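El piso de encima

Cuando alquilé el cuarto segunda, el de la agencia me dijo que el edificio era tranquilísimo, y yo, que venía de vivir encima de una bolera, me lo creí sin preguntar nada más. Firmé de pie, en el rellano, apoyando el contrato en la barandilla. Dos noches después empezó el acordeón.

Tocaba siempre lo mismo. Una especie de vals que subía, subía, parecía que iba a llegar a alguna parte y se paraba en seco, como cuando alguien se acuerda de que ha dejado el gas abierto. Luego silencio, y vuelta a empezar. Yo me quedaba en la cama con los ojos como platos esperando la nota que faltaba -- porque faltaba una, eso lo oía hasta yo, que en el colegio me pidieron por favor que en el coro moviera solo los labios.

A la semana subí. Llevaba preparado un discurso muy digno sobre el descanso de las personas que madrugan (yo no madrugo, pero el que vive arriba no tiene por qué saberlo). Me abrió un señor altísimo, con una chaqueta de punto abrochada hasta arriba y unas zapatillas de cuadros, y antes de que pudiera abrir la boca me dijo:

-- Usted viene por el vals.

-- Vengo por la nota -- le contesté, y todavía no sé de dónde me salió.

Se llamaba Tolera Wolde y había sido revisor de tren treinta años largos. Me hizo pasar. Tenía el acordeón encima de la mesa del comedor, sobre una toalla doblada, un Yatsenko granate, con las teclas amarillas de puro viejo y una correa remendada con hilo de pescar. Me contó que lo había comprado de segunda mano, de joven, con el primer sueldo, y que desde entonces el fa de arriba no sonaba. Bueno, soplaba. Hacía como un suspirito.

-- ¿Y por qué no toca otra cosa? -- le pregunté--. Algo sin fa.

Me miró como si le hubiera propuesto comer sopa sin cuchara y se fue a calentar café.

El vals se llamaba Wukach. Así, sin más, Wukach, escrito a lápiz en lo alto de una partitura que se caía a trozos. No sabía si era el nombre del autor, de un pueblo o de una novia. La había encontrado en un vagón vacío, al final de una línea, metida entre dos asientos, y estuvo un mes entero preguntando a los pasajeros si era de alguno. Como no apareció dueño, se la quedó. Y como se la quedó, se sintió obligado a aprenderla, que es una manera de pensar que a mí me pareció rarísima aquella noche y que ahora me parece lo más normal del mundo.

Empecé a subir a menudo. Al principio me inventaba excusas, que si me faltaba sal, que si le había llegado a él también la carta del agua, y luego ya subía directamente con las galletas. Él tocaba y yo le pasaba la página, aunque la pieza tenía solo dos y se la sabía de memoria desde antes de que yo naciera. En el sitio de la nota que faltaba, los dos levantábamos un poco la barbilla. Como quien espera un estornudo, vaya.
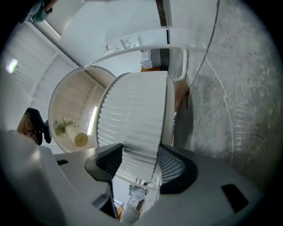
¿Y nunca se le ocurrió llevarlo a arreglar?

Lo había llevado una vez, muchos años atrás, a un taller que ya no existe, y el dueño le pidió tanto dinero que se volvió a casa con el acordeón debajo del brazo y no volvió a intentarlo.

Eso me lo contó una tarde de lluvia, y yo me fui a mi casa con la idea dando vueltas. Porque a cabezota no me gana nadie. Me puse a buscar y encontré a un tal Afshin Ghaffari, que tenía un local minúsculo en la calle de detrás del mercado, con un letrero que ponía Futero en letras verdes. Futero había sido una marca de paraguas y a él le daba pena quitar el letrero, así que la mitad de la gente que entraba iba con un paraguas roto. También los arreglaba, por no discutir.

Le expliqué lo del fa. Me preguntó la marca, le dije Yatsenko y se quitó las gafas.

-- De esos hay que mirar la lengüeta. Si es la lengüeta, son 336. Si es el fuelle, ni me lo traiga.

Trescientos treinta y seis, que yo no tenía. Tenía 392 en la cuenta y me quedaba medio mes por delante, con su alquiler esperándome al fondo como un perro grande. Hice lo que habría hecho cualquiera con dos dedos de frente, que es decirle que me lo pensaría, salir a la calle, dar la vuelta a la manzana y volver a entrar para decirle que sí.

Lo difícil fue sacar el acordeón de la casa. Al señor Wolde no podía decírselo, porque habría dicho que no, muy educado, abrochándose el último botón. Así que le conté que una prima mía (no tengo primas) hacía una función de teatro en la que salía un acordeonista, que nadie iba a tocar de verdad, que era solo para que se viera. Me lo prestó envuelto en la toalla. Me acompañó hasta el portal, me sujetó la puerta y se quedó mirando cómo me alejaba, y yo me sentí la peor persona del barrio.

Tardó nueve días. Nueve noches sin vals, que se dice pronto. Yo, que había subido aquella primera vez a pedir silencio, no pegaba ojo con tanto. Me levantaba, bebía agua, leía el prospecto de las pastillas de la garganta. Una madrugada oí que él también andaba por arriba, de la cocina al comedor y del comedor a la cocina, con las zapatillas de cuadros.

Era la lengüeta. Ghaffari me lo devolvió con un papelito grapado a la toalla en el que había escrito el precio, la palabra «lengüeta» subrayada y mayo de 2024. De propina le había limpiado las teclas, y eso me asustó un poco, porque estaban casi blancas y no había función de teatro que explicara aquello.

Subí. Le dije que la función había ido muy bien. Él desenvolvió el acordeón, pasó un dedo por las teclas y no comentó nada. Se lo colgó, se sentó en la silla de siempre y yo me puse de pie a su lado para pasar la página.

El vals subió, subió, y cuando llegó al sitio levantamos los dos la barbilla y sonó el fa.

Era una nota bastante fea, la verdad. Un poco chillona. El señor Wolde se quedó con los dedos quietos y el fuelle abierto, y a mí me dio por mirar por la ventana, donde Gatus, el gato de la portera, cruzaba el tejado con toda la calma.

-- Pues sigue -- dijo al cabo de un rato--. Mire, después sigue.

Y era verdad, quedaba un trozo entero, media página que no le había oído nunca. La tocó despacio, equivocándose mucho, volviendo atrás. Se nos hicieron las tantas. En junio la del tercero subió a quejarse del ruido y le sacamos galletas.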